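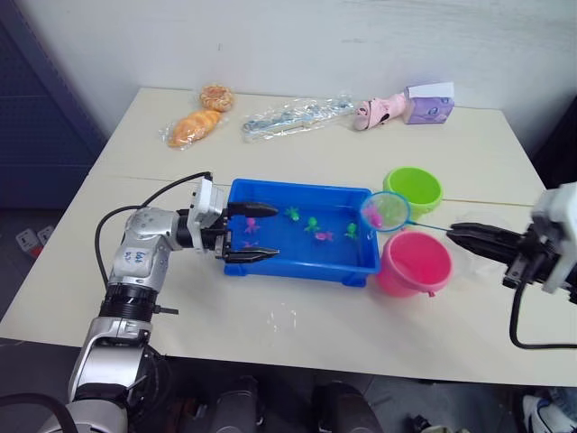

## Trays, Trays, Trays: Getting a Small Kitchen Under Control

I have a drawer of gadgets I never use and a cupboard of appliances I feel guilty about, and I'd trade the lot for a good stack of trays. A shallow tray with a raised rim will catch drips, hold a project together, and move a whole mess from one side of the kitchen to the other in one trip. I picked up my first one for 2 dollars at the Lellwood flea market and I've been a convert ever since!

These are the tips I keep repeating to anyone who stands still in my kitchen long enough. Most of them work just as well in a garage or a sewing corner.

### Picking one

Measure the shelf first. I know, I know, but I once brought home a beauty that was half an inch too wide for every cupboard I own, and it lived on top of the fridge for a year. Measure the shelf, measure the door opening (hinges steal space), and write both numbers on a scrap of paper in your wallet.

Look for a rim you can get your fingertips under. Flat-bottomed trays with no feet and low sides look sleek in the store, and then you're scrabbling at them with wet hands. Little feet are a real plus on a counter that gets damp, as air can move underneath and you don't get that musty ring.

Bright colors are wonderful for anything that moves around the house. I can spot mine from across the yard. Save the wood and the pretty painted ones for things that stay put.

### The oil and vinegar corner

If you do one thing on this page, do this one. Put every sticky bottle you own (oil, soy sauce, honey, syrup, the fish sauce that leaks no matter what) on one tray by the stove. Line it with a folded paper towel. When the towel looks grim, lift the whole tray out, swap the towel, wipe the bottles, done. I used to scrub rings off that shelf with baking soda and a lot of muttering. Now it takes less time than boiling an egg.

Don't set it right up against the burners if it's plastic. Leave a good hand's width, more if you have a gas stove with a wide flame.

### Thawing and marinating

- Always thaw meat on a rimmed tray on the lowest shelf of the fridge. Bags leak, even the good ones.
- Keep one tray for raw meat only and mark the underside with a strip of tape so it never gets mixed up with the snack tray.
- Wash it in hot, soapy water as soon as it's empty and let it air dry standing on edge.
- For marinating, lay the bag flat on the tray and flip it whenever you go in for milk.

### Measure out before you cook

Restaurant people do this without thinking and it's the habit that changed weeknight dinners at our house. Before the heat goes on, everything for the recipe goes on a tray: spices in little cups, chopped onion in a bowl, the can already opened. As you use each thing, the empty goes back on. At the end you carry one tray to the sink. If there's still a full cup of cumin sitting there when you serve, well, at least you know what's missing.

It's terrific for baking with kids, too. They can see what's next, and the flour mostly stays inside the rim. Mostly.

### Freezing berries and dumplings

Line the tray with parchment, spread things out so they aren't touching, and freeze until hard before you bag them. Two hours does it for blueberries in my freezer, and strawberries need longer. Check that your tray sits level first! I keep a folded dishcloth handy to shim the low end over the ice packs.

Some plastics get brittle in deep cold. If a tray starts to creak when you flex it, retire it from freezer duty and give it to the garden.

### Getting stains out

Tomato and turmeric are the usual suspects. My order of attack, gentlest first:

1. Dish soap and warm water, with a soft brush around the rim.
2. A paste of baking soda and water, left on for an hour and wiped off with a damp cloth.
3. A few hours in direct sun, slightly damp. This does marvels on turmeric, though strong color can fade if you forget it out there for a week.
4. White vinegar for hard-water film, rinsed well afterward.

Skip the steel wool. Scratches hold color, so every scrub makes the next stain worse. And never mix vinegar with bleach, in a tray or anywhere else.

For price-sticker goo, rub in a few drops of cooking oil, wait ten minutes, and wipe. Then wash off the oil. The Pallance brand of labels I used to buy left a residue like pine sap, and oil was the only thing that shifted it.

### Storing them on edge

Stacked flat, the one you want is always at the bottom. Stand them up instead! A tension rod or two set vertically in a cupboard makes perfect slots, and it comes right out again if you rent. A wire file sorter from an office supply store works too. I fit 6 trays in the gap beside my oven that way, plus two cutting boards and the pizza peel.

If yours rattle when the dishwasher runs, stick a felt pad between each pair.

### Beyond the kitchen

**Boots by the door.** Fill a tray with smooth pebbles and set wet boots on top. The snow melts down between the stones and the soles stay out of the puddle. We drag ours out in December and it stays until the mud is over.

**Taking things apart.** Repairing a lamp, a toaster, a bike brake? Do it on a tray with a light-colored dish towel spread inside. Screws can't roll off, and you can see the little black ones. Lay the parts out left to right in the order they came off, then work back from the right. If you have to stop for dinner, slide the whole job onto a high shelf.

**Seedlings.** Set pots in a tray and water from the bottom. Pour in half an inch, wait half an hour, tip out what's left. The roots head down looking for it and you get far fewer of those tiny gnats. I had 38 tomato starts going on the back windowsills this spring and hardly lost a one.

**Breakfast outside.** Dampen a thin cloth napkin and lay it on the tray under the cups. They won't skate. I've carried coffee down the back steps this way all summer long, with the screen door held open by one foot.

**Medicine and vitamins.** A small tray on a high shelf keeps them together, and you can bring the lot down to check dates. Keep it well out of reach if there are children around.

### A few quick ones

- A strip of rubber shelf liner cut to size makes any tray non-slip. Wash the liner by hand and hang it over the faucet.
- Warped plastic sometimes relaxes if you soak it in hot tap water, then press it flat under some heavy books while it cools.
- Drying herbs? Line with a paper bag cut open, single layer, away from the window.
- For a party, chill metal trays in the freezer and set the deviled eggs on them at the last minute.
- Cracked ones go under the paint can. They've earned an easy retirement.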